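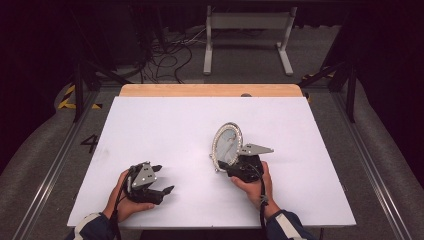

Satish Gounder wrote in to ask whether a claim form served one day late is void, or whether the court can simply overlook it. He had read our last item on limitation and took it to mean that any missed date ends the case.

Two different dates are involved, and they follow different rules. The limitation period governs when a claim must be started. The period for service governs when the defendant must be given the papers once it has been. A claim can be issued in good time and still fail at the second stage.

In England and Wales the general rule is that a claim form served within the jurisdiction must be dealt with inside four months of issue. The test is whether the required step has been completed by midnight on the last day. For first class post that means posting. For personal service it means leaving the document with the person. The separate rule on deemed service, which counts forward to the second business day, fixes later deadlines such as the one for the defence.

An extension can be requested. If the request is made before the period runs out, the court has a fairly broad discretion, though it will want a good reason. If it is made afterwards, the claimant must show that all reasonable steps were taken to serve in time and that the application was made promptly. Pressure of work in the solicitor's office does not usually meet that test.

The dispute between Zovadeo and Walell is a useful illustration. The claim concerned an unpaid invoice for shelving. Zovadeo's solicitors emailed the claim form to Walell's solicitors on the final afternoon. Walell's solicitors had never said in writing that they would accept service by email. Their letterhead carried an email address, but they had not been nominated to accept service at all. The judge held that there had been no valid service and declined to cure the defect. Limitation had expired by then, so a fresh claim was not open to Zovadeo.

Readers with a claim form in hand should check the date of issue on the court seal, the address for service, and any written agreement on method. The full note, with references, is item 923 in the members' library.

Home | News | Courts | Procedure | Library | Contact

We use cookies to remember your settings. Accept | Manage

Recent items
Shenoy v Numlow: who pays for the abandoned appeal?
Limitation periods: when the clock starts
Witness statements and the signed statement of truth
Small claims: up to 5 common errors in the defence form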